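# Teaching a Robot to Wipe a Sink: Project Report

My project for the Pluvis robotics elective was to get a robot arm to clean a bathroom sink by copying me. I drove the arm by remote control, saved every run, and trained a model on what I'd saved. I picked the sink pretty late, after my first idea (folding napkins) got turned down for being too close to what another team had going.

I kept the task small on purpose. A full bathroom clean would have been way over my head, so a run was just this: start away from the sink, come in with a cloth in the gripper, wipe the inside of the bowl, and back out. No soap, no faucet, no touching the drain.

## How I set it up

Everything ran through Saber, which is the class software for recording demos. You hold a controller, the arm follows your hand, and Saber saves the arm's motion together with the video from the wrist camera. I'd only ever used it for stacking blocks in the fall and I was so sure this would feel the same. Nope! A bowl curves in every direction, and the wrist has to keep tilting as you go or the cloth loses contact.

I did all of my runs at the Flullstead practice bathroom. I signed up for 2 sessions, and most of the first one went to getting used to the controls. My hand would drift left whenever I leaned over to look at the screen, so I ended up standing up straight and driving with my elbow tucked against my side - that helped more than any setting I changed.

## What I recorded

I split the wiping into parts so I could label the data later:

1. **Approach.** Bring the cloth over the rim and stop before touching anything. I rushed this a lot in the early runs.
2. **Back wall.** Work the part of the bowl under the overflow opening. The gray cloth is pinched in the fingertips and fans out above them, so I had to steer by where the wide edge of the cloth was and forget about the fingers.

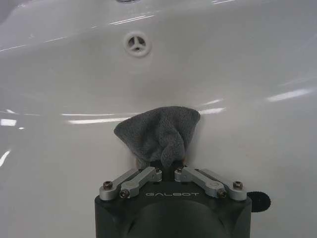

3. **Sides.** Tilt the wrist and sweep out along the curve. Left was easy for me, right was awful (I'm right-handed, go figure).
4. **Back out.** Lift straight away from the bowl before moving sideways.

I recorded 97 runs in all and kept 59. The ones I threw out were mostly dropped cloths, plus a bunch where I paused for so long that the model would have learned to just sit there. I also tossed a few good-looking runs where I'd forgotten to label the parts. I probably could have saved those, but it was faster to record new ones.

## Things that gave me trouble

**Glare.** The bowl is shiny and the ceiling lights leave long white streaks all over it. My first model seemed to treat the streaks like part of the sink's shape. I added random brightness changes in training and it got less jumpy, though I can't say for sure that was the fix.

**Depth.** Looking at a smooth white bowl through a wrist camera, it's really hard to tell if you're touching it or hovering just over it. I pressed too hard in some runs and not at all in others, and the model copied both. Great.

**Starting position.** I began too many runs from the same spot. When I tested from anywhere else, the arm wandered. In the second session I made myself start from different places, with the gripper open and empty and the sink off to the left of the view, so the model would have some examples of finding the bowl from off to the side.

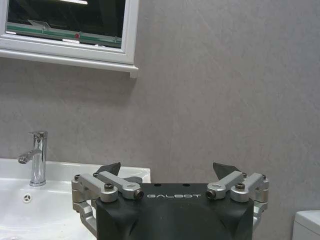 *Page last changed: January 2022*

For those side starts I recorded the move toward the sink as its own short clip, with no cloth, and joined it to the wiping clips in the training list. My teammates on the Vultwood project did something similar with drawers and told me to try it. The faucet was a nice landmark in those clips. It's tall and chrome, and it stands out a lot better against the gray wall than the white rim does against the white bowl.

## Results so far

The model trained with the side starts reached the bowl more often than the first one did. Wiping is still uneven. It does the back wall pretty well and skips big parts of the right side, and I think that's my own bad driving coming back to me. I ran 4 test rounds and want to do more before I put real numbers in a table.

## Next steps

- Redo the right side sweeps, slower this time
- Try a smaller cloth, or fold the one I have
- Record some runs with the lights dimmed, if I'm allowed to
- Get the final write-up done in February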